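The Black and White Room, Bratcombe
Gallery by Renata Michalski, updated November 23, 2023 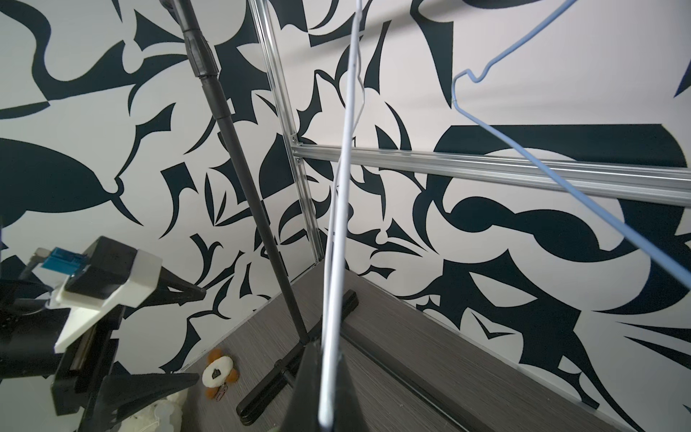
I've wanted to do a page on the workroom for ages, and now that the big wall has had a few months to settle in I've finally got round to it. For anyone new: the house is the tall narrow one at the top of Bratcombe, Weronika Zawadzka and I share the ground floor as a work space, and until this spring every single wall in it was magnolia. Weronika drew the pattern, I nagged her to go bigger, and Tadeusz Witkowska very kindly lent us his long ladder and then ended up staying for most of the weekend (thank you, Tadeusz!). I love it more every time I unlock the door.

Captions are mine, grumbles about my spelling to the usual address.

The big wall
Curves and points, all the way across. Some people see leaves and some people see flames, and Weronika won't say which she had in mind. The dark is a navy black against the white, and I'm so glad we went with it, as the plain black we tried first looked flat by teatime.

The arch
My favourite bit of the whole design, on the right-hand side. One great dark curve, and when you're sitting down at the table it seems to come right over towards you.

The teardrop
Off to the left, with its sharp tip pointing in towards the middle. Maja Sikora calls it the fish and now I can't unsee it.

Hooks and blades
The long curving shapes took the most redrawing. Weronika does everything in soft pencil at a small size first, then blows it up, and a line that looks lovely on a postcard can go very wobbly once it's taller than you are. She made 114 little drawings before she was happy. I've kept them all in a shoebox and would quite like to frame a row of them for the hall.

Rounded ends
These were a late change! The first version was all spikes and it felt a bit fierce for a room where people have to drink their tea. Softening a few of the ends into big round lobes made all the difference.

The metal frame
Silver bars with grooves down their lengths, screwed together at the joint. I thought they might fight with the pattern, but the straight lines set off all that swooping beautifully. When the light catches the top of the crossways bar it looks terrific.

The black stand
Splayed legs, a clamp with a ridged collar, black from top to toe. It goes so well with the wall that visitors think we chose it to match.

From the doorway
The first view everybody gets. Edgardo Agbayani came round in November to drop off some books, stopped dead on the mat and said "Oh, that's LOUD," and then stood there grinning for ages. I think that's a yes.

Samples on the old magnolia
Taken back in the spring. We lived with four patches for three weeks, two from Flosex and two left over from Maja's kitchen. The winner was the second Flosex one. The tin says it's meant for front doors.

Weronika's kit
Pencils, a rubber worn down to a nub, string, masking tape, and the 600 mm steel rule which she carries about like a sword. The string is for the big curves: you hold one end still and swing the other.

The opposite wall
Plain white, and staying that way. We did talk about taking the pattern right round the room, but one wall of it is plenty and the eye wants somewhere to go for a rest.

Lamp in the corner
From Farouk, the second-hand place by the station. It had a dent in the shade and I haggled a little. A warm bulb makes the white parts go creamy in the evening, and a cooler one brings the navy out. I change my mind about which I prefer every week or so.

Two Skuvham chairs
Both came from the same house clearance and both squeak. Tadeusz has promised to look at the joints.

Tea break
Maja and Tadeusz on the back step, on the second afternoon. The cake was plum.

What it cost
Not a picture, but I get asked so often that I'm putting it here. We spent 700 pounds on the room in the end, and 62 of that was the lamp. The chairs were a present.

More to come when I've sorted out the ones from the hall, where Weronika is already measuring up with her string. If you'd like to see the room in person, send me a message first and I'll make sure one of us is in. Mind the step, it's higher than it looks.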